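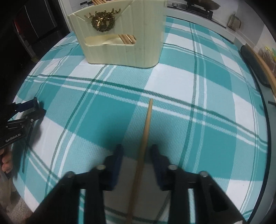
Chopsticks, the holder and two hand grippers. Tuesday, table work.

About Iton

We are a small company with one question — can a machine do the chores yet? Mostly no. Getting closer.

Iton was started by Relu Nedelcu after years of fitting packing lines. Packing lines are easy, he will tell you that himself. Same box, same place, all day long. A kitchen isn't like that. Things get moved, the cloth wrinkles, somebody leaves a pan out.

So we work on the small stuff. Picking up one chopstick off a tablecloth. Putting it back in the holder with the others. Folding a tea towel. Emptying a cutlery basket. On the shop-floor side it's sorting screws, hanging up tools, wiping down a bench at the end of a shift.

How we work

People do the chore first, with hand-held grippers, over and over. We want 100 good goes at a chore before we even look at it, and 1000 before we train anything on it. Chopsticks took nearly 3000. Thin, round, light, and they roll. Pointy end gives you almost nothing to hold.

Then the arm has a try. We count a chore as done when it gets through 30 in a row with no help. Very few have passed. Cups have. Spoons have, if they are not stacked. Chopsticks not yet, best run so far ended at the holder — gets the tip in, catches the rim, drops it.

We do the testing in ordinary kitchens where we can, not on a clean white bench. Slower, but the results mean somthing.

What we make

Brorkex — our chore list and scoring sheet. Free to use, new version in November.
Chambi — the kitchen set. Tables, sinks, drawers.
Drodo — same idea for workshops. Still early, ask us.

What we won't tell you

That you can have one at home next year. You can't. If a customer asks us weather to wait for a robot or buy a dishwasher, we say dishwasher.

Visits welcome, mornings are best. Ring first, the bell is broken.

Recent
Why spoons are easier than forks
Drodo: first month in a bike workshop
Thirty in a row, and why we picked it
Tea towels, still bad at them

Contact | © Iton | Back to top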